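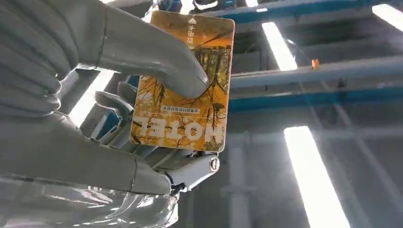 A hotel key card with the orange trees artwork, upside down.

Key card swap table is back, and it's bigger

I never thought I'd write a news item about hotel key cards, but the swap table at the Titley collectors' fair is coming back in May, and I've been looking forward to it ever since the last one packed up (my desk drawer is full, so it had better happen).

If you missed it last time, it's a simple setup. You bring the old key cards you forgot to hand in at checkout, you lay them out, and you trade them with other people who did the same thing. That's it! No money changes hands at the table. Last year it was one folding table by the coat rack, and by lunch you couldn't get near it. This time the organizers have given us 2 tables and a proper spot along the back wall, with 45 minutes set aside before the doors open so the regulars can sort their stuff.

The cards people go for are the ones with pictures. Plain white ones with a logo are hard to give away. I'm a sucker for anything with trees on it — tall thin trunks, branches, all in orange and amber and yellow, with a solid deep orange band across one end. I like that one even upside down, when the branches look like they're hanging off the card. The glossy finish is nice when it catches the light, but it also shows every fingerprint, so please hold yours by the edges and bring a soft cloth if you have one.

There's a new theme shelf this year too. It's called Woods and Water, and anybody can add up to two cards to it. They stay up for the whole fair and you get them back at the end. I'm putting in a lake card from a motel in Wokport that I've had for ages and that has a coffee stain on one corner. I don't care, it's going in.

A few practical things. Cards should be expired, and please don't bring one from a hotel you're still staying in (yes, this came up). Paper sleeves are welcome, and some folks collect those more than the cards. Rounded corners get bent in a back pocket, so a small box or a photo album with plastic pages works much better. I use an album from the Osance stationery store that takes them sideways or upright, and I've filled 21 pages so far.

Swapping is free once you're inside the fair, and kids can trade as long as a grownup is with them. Space on the tables is first come, first served, except for the regulars' sorting time, which you can sign up for at the front desk. If you have doubles of anything with birds on it, come find me. I'll be at the end nearest the coffee.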